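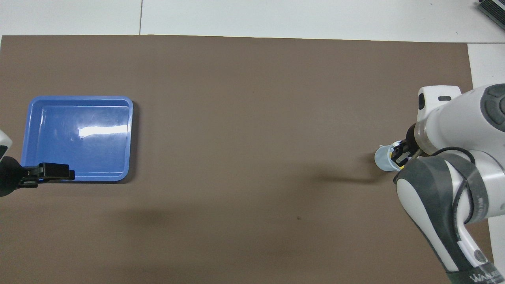 # About Sikier

We put together drawing and writing kits for classrooms, libraries, after-school clubs and anyone else who has ever opened a drawer and found eleven markers, nine of them dried up. Our workroom is on Chuang Street in Goltham, up one flight of stairs over a bakery (yes, it smells wonderful, and yes, it makes the hour before lunch very long). We've been here four years and we still get excited when a new color comes in!

## How it started

Sikier began as a swap shelf. Families dropped off art supplies they'd outgrown, other families picked them up, and in between somebody had to test every marker and match every cap. We liked the testing and matching so much that we kept doing it after the shelf was full. Then a teacher asked if we could make up a set for each table in her room, all the same, so the kids would stop trading for the good purple. We said sure, how hard can that be? It took us a whole weekend, and by the end we knew a lot more about purple.

Last school year we sent out 580 table kits, the biggest single batch of them to the Jinmont after-school program, which has been with us since our second summer and still sends back the best feedback we get. (Their note about glue stick lids changed the way we pack glue sticks.)

## What's in a kit

Every table kit is built around a tray and a cup. The tray is low, so small hands can reach in from any side, and it has a raised rim to keep pencils from rolling off. The cup stands up and holds whatever the group is using right now. Kids figure this out in a minute or two. Tray for everything, cup for today!

After that it depends on who's ordering. A standard kit has washable markers, colored pencils, a sharpener, two erasers and a rag. Libraries tend to ask for more pencils and fewer markers. One club asked for nothing but yellow and black because they were drawing bees all month, and we thought that was a terrific order.

## The table

Our work happens on a white table with brown paper over it, and we're fonder of that paper than is probably reasonable. It's easy on the eyes after a few hours of bright plastic, you can see a yellow marker on it from across the room, and you can try out a tip on the corner and just keep going. White paper was our first choice and it made all of us squint.

We check markers one at a time. Cap off, a short line, cap on, push until it clicks. The click matters, and we're strict about it. A marker that doesn't click goes in the box by the window with the others like it, and once in a while we sit down with that box and find caps that fit.
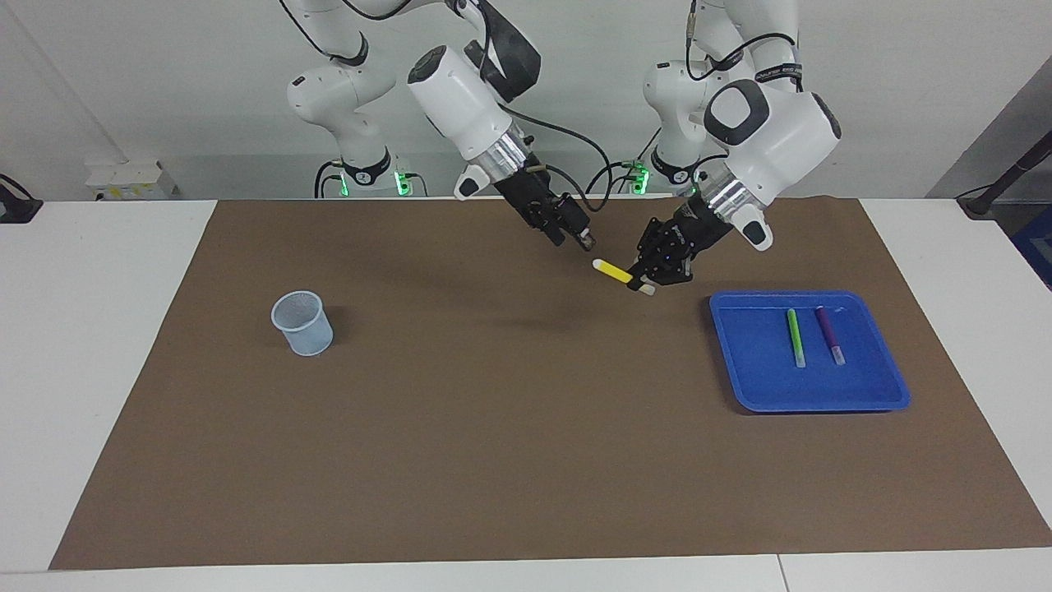
*Yellow marker and the light-blue mesh cup, out on the brown paper.*

The mesh cups are newer. We used solid ones for a long time and they were fine, but crumbs, pencil shavings and mystery grit all collected at the bottom and stayed there. You can rinse a mesh cup under the faucet and give it a shake. They come in a few see-through colors and we're very taken with the light blue.

## Refills and returns

When a kit gets tired, send it back. We wash the tray, test what's left, top up what's missing and return it with the same table number on it so there are no arguments. A tray with scuffs is still a good tray, and we only retire one when the rim cracks. Right now we have 700 trays in circulation, and some of the oldest have been through every grade in the building.

Refills go out all year, but July is our big month. If you want your kits ready for the first day of school, get them to us before then and tell us if your class size has changed.

## Come by

The workroom is open to visitors until 4 in the afternoon whenever school is in session. Bring your dried-up markers, bring your lost caps, bring a class if you like (call first if it's a class, the stairs are narrow). We keep a roll of paper on the side table for trying things out, and kids are welcome to sign the end of it before they go. The full rolls are up in the hallway, and the purple sections are still the most crowded.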